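Our winter reading swap is back!

4 January 2025

Happy New Year, everyone! I've been itching to write this one, as the reading swap at Mestwood Primary starts again next week and my two have already filled a bag by the front door. (My youngest has packed a book we only gave her at Christmas, so we may need to have a little chat about that.)

If you're new here, the swap is very simple. Every child brings in a book they've finished with, writes a line inside the cover about their favourite bit, and takes home somebody else's. We had 43 families join in last November and I loved every minute of it – even the packing away! My son came home with a battered old book about lighthouses, and he has been drawing lighthouses on everything ever since, including the gas bill.

What I enjoy most is the notes. One said, "The bear is grumpy but read to the end." Another just said "PAGE 60!!!" and of course we turned straight to it, and of course it was the dragon.

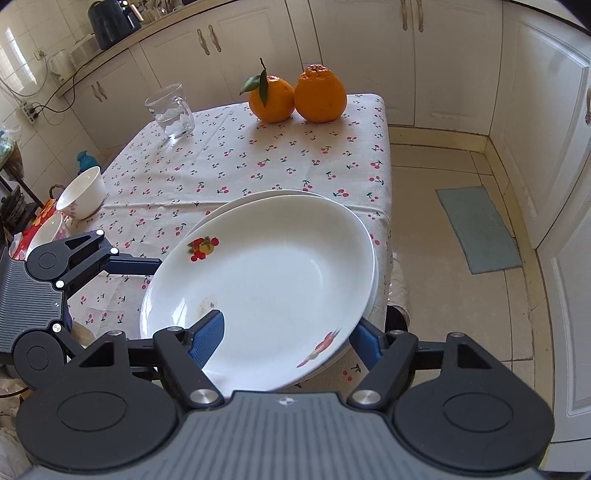
This time there's a new shelf for books in other languages, which makes me so happy. Maëlys Marty, who has a boy in Year 2, is bringing a stack of French picture books and has offered to read one aloud at pick-up time. Wagner Figueiredo is doing the same in Portuguese the week after. I don't speak a word of either, and I'll be sitting on the carpet with the little ones for both!

We've been practising at home with a story about a goose called Gilbert who wants to learn to whistle. My daughter is six and reads the goose, I read everybody else, and there is a LOT of whistling. It's going in the swap once she can bear to part with it, so look out for it if you have a child of five or so.

A few people asked whether chapter books are allowed. Yes please! The older classes ran out first last time, so anything for ages nine to 11 is very welcome. Comics are fine too, and so are joke books – mine would choose nothing else if I let them.

Drop your books in the blue crate outside the office before the bell, and do tell me in the comments what your children are reading. I'm always after ideas for bedtime.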